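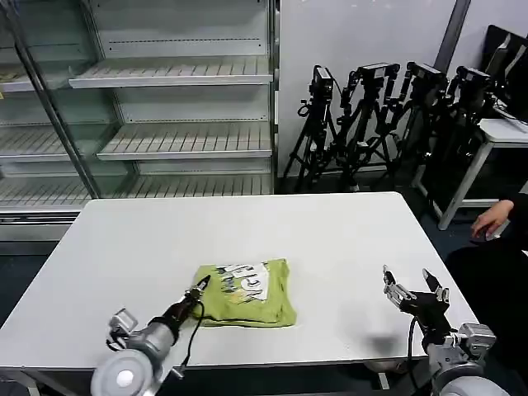 The Square Fold, or How I Finally Made Peace With My T-Shirts

My mother-in-law folds a T-shirt in the air. She pinches it at the shoulders, gives it a snap, and by the time it lands on the dryer it's a perfect package with the collar centered. I have watched her do this for years and I still couldn't tell you what her hands are up to. My own shirts, until last June, went into the drawer in something closer to a wad.

I say this so you'll know where I'm coming from. I'm not a neat person by nature. I'm a person who owned far too many T-shirts (concert shirts, 10K shirts, a shirt from the hardware store that sponsored my kid's soccer team, two shirts from a chowder festival I don't remember liking) and who could never find the one she wanted. Every morning I dug. Every morning the digging wrecked whatever order was left from the day before, and by Thursday the drawer wouldn't close.

Then I took a folding class. Go ahead and laugh, my husband did.

It was held on a Tuesday night in the back of Simard, the dry cleaner and alterations shop near us, and it was taught by Laurier Girard, who pressed hotel linens for most of his working life and has very strong feelings about sleeves. There were six or seven of us around a long table, each with a bag of clothes from home. I'd brought the chowder shirts. The woman next to me had brought nothing but her teenage son's basketball jerseys, and she looked tired.

Laurier started by asking us all to fold a shirt the way we normally would. Then he walked the length of the table without saying a word, which was awful. When he got back to the front he picked up a shirt of his own, a plain one, very old, and laid it face down.

"You are all folding for the shelf," he said. "Who here has a shelf?"

One person had a shelf. The rest of us had drawers.

I've thought about that a lot since. The fold most of us grew up with is a store fold, the flat rectangle with the front showing, made to sit in a stack under bright lights so a shopper can see what's on it. In a stack at home it works fine for the top shirt. The second one down is okay too. Everything beneath that might as well be in the basement.

So what do you do instead? Laurier's answer was a square, or close to it, and he was pretty relaxed about the "close to it." Shirt face down on a hard, clean surface. Smooth it out from the middle with the flat of your hand, and I mean really smooth it, going all the way to the hem. One side comes in to about the middle of the back, sleeve folded down on itself so it doesn't poke out. Same on the other side. Now you've got a long strip. Bring the hem up toward the collar, stop just short of it, and then fold once more. Flip the whole thing over and there's your design looking up at you.

That's all there is to it! I was almost annoyed. I'd been expecting something with more thumbs in it.

The flipping is the part I like best. There's a little reveal every time, especially with shirts that have a big graphic on the chest, when you turn over this anonymous bundle and get a slice of the picture. You never get the whole thing, of course. You get half the lettering and a bit of somebody's elbow. But you know your own shirts, and half the lettering is plenty. I can spot my Tremico 10K shirt from one orange corner.

Printed shirts do have their own problems, though, and this is where Laurier got fussy. A thick print doesn't want to bend. If you put a hard crease straight through a big slab of ink and leave it under pressure for a season, the crease can turn into a crack, and there's no ironing that out. He had us feel for the edges of the print through the back of the fabric before making the first fold and then move the fold over a little if we could. Sometimes you can't. Some of those designs go practically armpit to armpit, and then you fold softly, don't press, and don't jam the drawer.

He also told us to stop chasing the last wrinkle, and I needed to hear it. Jersey knit bunches. It's stretchy, it's got a mind of its own where the layers double up, and the lower edge of a folded tee is nearly always going to ruffle a bit. I spent a good ten minutes that night petting the same corner of the same shirt until he reached over and took it away from me. "It is a T-shirt," he said. "Next."

Where you fold matters more than I would have guessed. I'd always done laundry sitting on the bed with a show on, and a bed is a terrible place to fold anything. It's soft, so the shirt sinks, so you can't smooth it, so your sides come out uneven. I've moved to the kitchen table, wiped down and dried first, and my folds got better overnight. Standing up helps too. My friend Brayden Perron uses the top of his chest freezer and swears by the height of it, and he's tall, so for him that's probably right. (He also rolls his shirts. We've agreed not to discuss it over dinner.)

Okay, let's talk about rolling for a second, because people will write in. Rolling is great in a duffel bag. I roll when I travel and I'm not ashamed. At home I find that rolls come undone the minute you pull out a neighbor, and once one goes they all go, and you're back to the wad. If your drawers are shallow and packed tight enough to hold everything in place, maybe you'll have better luck than I did.

And the folding boards? I bought one. It's made by Cernen, it cost me more than I'd like to say, and you lay the shirt on it and flap the panels over one after another like you're closing a very stiff book. It makes beautiful folds. My nine-year-old adores it and will do an entire basket just to flap the panels, so I guess it's paid for itself. But it's slow for me, it has to live somewhere, and it's sized for an adult medium. My husband's shirts hang over the sides, my daughter's get lost in the middle. I use my hands.

The last step, and the one that changed my mornings, was standing the squares up on edge. Instead of stacking them, you file them front to back like index cards, folded edge up. If you folded short of the collar the way Laurier showed us, the bundle is stiff enough to stand with a neighbor on each side. Open the drawer and every shirt you own is looking at you. I was so pleased with myself the first night that I called people in to see it. They came, they saw a drawer, they left.

A few things I figured out on my own, through trial and mostly error:

Fold while the shirt still has a little warmth from the dryer. It lies flatter and you can skip smoothing it twice.

Sort by weight before you sort by color. Heavy cotton tees make a chunkier square, and if you mix them in with the thin ones the thin ones slump. I keep the heavy ones at the back.

Long sleeves get folded down the length of the back, one and then the other, before you bring up the hem. Treat them as part of the side panel and don't overthink it.

Don't fill the drawer completely. Leave a gap the width of your hand, or you'll be prying shirts out by the collar and stretching them.

That last rule meant getting rid of things, and yes, I did have to face the pile. I took everything I owned with short sleeves, put it on the table, and folded it all one piece at a time. Folding turned out to be a better way to decide than holding things up in front of a mirror. By the time you've handled a shirt that much you know if the fabric's gone thin, if there's a hole starting at the hem, if you even like it. One of the chowder shirts went. The other one, well, it's very soft.

The good ones went to the swap rack at Bramar, the secondhand place by the bus station, where the lady at the counter told me they take in some 200 T-shirts a week and that hardly any of them show up folded. She looked at my tidy green and gray and navy squares and asked if I wanted a job. I thought about it all the way home.

I still can't do the one in the air, by the way. My mother-in-law tried to teach me over the holidays, slowly, with commentary, and I ended up with a shirt around my wrist. She was very kind about it. Then she opened my drawer to put away the one she'd done, stood there for a minute, and asked me how I got them to stand up like that.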